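We got off the coach at Dustico's pottery works just after ten, all of us gasping for tea, and got clay dust on our shoes before anyone had found the kettle. I'd expected a little shed with a wheel in it. It's huge! The slip room alone is bigger than our village hall, and it smells like a riverbank.

Raimonds Kivi took us round (lovely man, talks at a gallop) and started with the plaster moulds, which get used 100 times and then go for scrap. After that came the handles. There's a bench where they're stuck on by hand with a dab of slip, and he let me have a go. Mine drooped. He said it had character and put it on the reject trolley with the rest.

The kilns were my favourite bit, even with the heat. One firing takes 20 hours and they don't open the door early for anybody, not even the owner. I asked what happens to the seconds and was pointed straight at the shop, where I spent far too much on a blue jug with a wobbly rim. Lunch was soup and a cheese roll, very decent, and Deividas Juška won the raffle again.
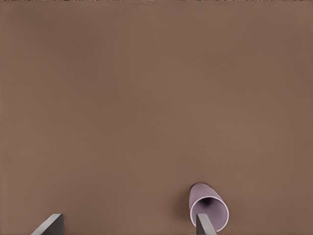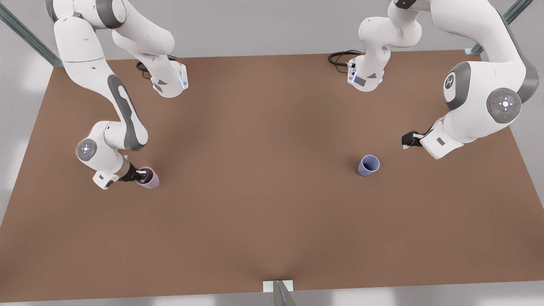

Totik Crafts and Outings Club

We've got the dye works at Jivero pencilled in for June, and there are 21 seats on the coach, so do give me your name soon if you fancy it. Bring an apron this time, and flat shoes.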